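# Futebol de mesa com tapete impresso: vale a pena ou volto para o feltro?

**rasteiro_186**

Montei um campo de mesa para usar nas noites em casa e estou em dúvida sobre o piso. Comprei um tapete impresso da Hatport, com as listras da grama em dois tons de verde e as linhas brancas já marcadas. Os cantos vêm arredondados. Ele fica em cima de uma mesa de tampo cinza claro com borda de madeira clara, e em volta sobra um bom pedaço de tampo.

O problema é a bola. Uso uma bolinha branca com gomos pretos, modelo comum. No tapete ela rola bem, mas quando passa da linha e cai no tampo ela ganha velocidade e vai embora. Passo metade da partida buscando bola no chão.

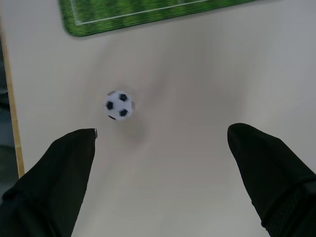 Já tentei colocar uma ripa na lateral, mas ela atrapalha a mão na hora do chute. Pensei em três saídas: comprar um tapete maior, que cubra a mesa inteira; trocar por feltro; ou trocar só a bola. Alguém já passou por isso?

---

**zaga_central**

Tapete maior não resolve. A bola vai sair do mesmo jeito, só que direto para o chão. O que segura é borda. Usei perfil de espuma, daqueles de vedar porta, colado com fita dupla face no limite da mesa. Fica baixo, não pega na mão e a bola morre ali.

---

**Lia_botao**

Discordo em parte. Tapete maior ajuda se a sobra depois da linha tiver o mesmo atrito do campo. A bola que sai devagar para sozinha. Com tampo liso depois da linha, qualquer toque vira escanteio na cozinha.

Mas antes de gastar eu olharia o nível da mesa. Ponha a bola parada no meio do campo e veja para onde ela vai. A minha mesa caía para um lado e eu culpei o tapete por meses.

---

**rasteiro_186**

Fiz o teste do nível agora. Ela anda um pouco para a esquerda quando solto no tampo. No tapete fica parada. Vou calçar o pé da mesa e ver se muda alguma coisa.

A espuma eu tinha descartado porque achei que ia soltar cola na madeira. Sai depois?

---

**zaga_central**

Sai com óleo de cozinha e pano. Deixa agir 8 minutos e puxa devagar. Se a borda for envernizada, testa antes num canto escondido.

---

**tampo_liso**

Feltro. Já tive os dois e não volto para tapete impresso. O impresso enrola na ponta depois de um tempo e a bola desvia quando passa por ali. No feltro esticado e grampeado isso não acontece.

---

**Lia_botao**

Feltro grampeado numa mesa que a pessoa usa para outras coisas? Ele teria que furar a mesa ou fazer uma base separada. E feltro junta pelo, migalha, tudo. O impresso você passa um pano úmido e guarda.

Sobre enrolar a ponta: é jeito de guardar. Enrole com a impressão para fora, nunca para dentro, e não dobre. O meu é da Stetotport e passou da marca de 1000 partidas anotadas no caderno, com as pontas no lugar.

---

**tampo_liso**

Nunca anotei partida, então não discuto o número. O meu ficava enrolado com a impressão para dentro, pode ter sido isso. Mesmo assim a bola corre demais no impresso para o meu gosto. Jogo de toque curto pede superfície mais lenta.

Quanto à base separada, uma chapa de MDF resolve e guarda atrás do armário.

---

**meia_armador**

Ninguém falou da bola ainda. Bola pequena de plástico oco quica em qualquer coisa. Troquei pela de espuma densa da Merik e a partida mudou: rola menos, quase não pula e não faz barulho à noite. Perde um pouco de precisão no chute longo. Paguei 30 reais, com frete.

---

**zaga_central**

Bola de espuma amassa se ficar no fundo da caixa com peso em cima. Depois disso rola torto. Guarde separada.

---

**rasteiro_186**

Voltando com resultado. Calcei o pé da mesa com papelão dobrado e a bola parou de puxar para a esquerda. Colei a espuma de vedação em dois lados, para testar. Nesses dois a bola fica na mesa, a não ser em chute muito forte. Nos outros continua caindo.

Vou completar a volta e ficar com o tapete e a bola atuais. Feltro fica para quando eu tiver espaço para uma base.

Uma última dúvida: o tapete escorrega um pouco no tampo quando apoio a mão na lateral. Fita nos cantos ou manta antiderrapante por baixo?

---

**Lia_botao**

Manta. Fita nos cantos deixa bolha no meio. Corte a manta um dedo menor que o tapete, para não aparecer degrau na linha.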